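Threads > Household > Yaryna Koval

2020-07-10
Yaryna Koval

I have decided to find out how many plastic bags live in my apartment. A thread, because my family has stopped listening. 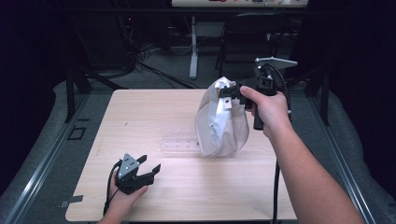

The trouble starts with the bag of bags. Everyone I know has one. Mine hangs on the pantry door and has its own gravity by now.

My mother's rule was that a bag is good until it has a hole, and then it's good for things that don't mind a hole. She never told us what those things were. I have kept the bags for them anyway.

Total in the pantry: 110. I wrote it down and then I sat on the floor for a bit.

There was a second bag of bags behind the first. I did not put it there. Hartmut says he did not put it there either. We have been married a long time and I know that face.

Sorting rules so far: crinkly ones on the left, soft ones on the right, bags from stores that have closed in the middle. The middle is doing well.

Found one from Edberg Shoes, which shut when I was in college. Hartmut would like it kept "for the history." He has never bought a shoe there.

Tamara Tymoshchuk has replied that she folds hers into little triangles and files them in a drawer. Tamara, I've seen your drawer. It's very nice. Please go away.

For anyone asking about the triangles – you fold the bag lengthwise into a strip, then turn the corner up over and over like a paper football, and tuck in the handle. I managed 3 before I needed a snack.

The crinkly kind won't stay folded. You set it down, go get coffee, and come back to something that has let itself go.

Kieran Ó Dubhghaill wants to know why I don't just use cloth bags. Kieran, I own cloth bags. They're in the trunk of the car, where they have been on every single trip to the store since January.

I looked up drop-off spots. The Greleo on Holovko Street takes clean, dry bags in a bin by the carts. Receipts out first, please, says the sign. I went back through the pile for receipts.

Receipts found: plenty. Also a birthday card for my sister, signed, with a stamp on it. Happy birthday, Vasylyna. I believe you turned forty.

New house policy: the pantry bag may hold up to 2 weeks' worth and then it goes to the bin. Hartmut has agreed to this in the voice he uses for the dentist.

Dropped off the first load. Bought milk, bread and a melon while I was in there.

They came in two bags. The cloth ones were in the trunk.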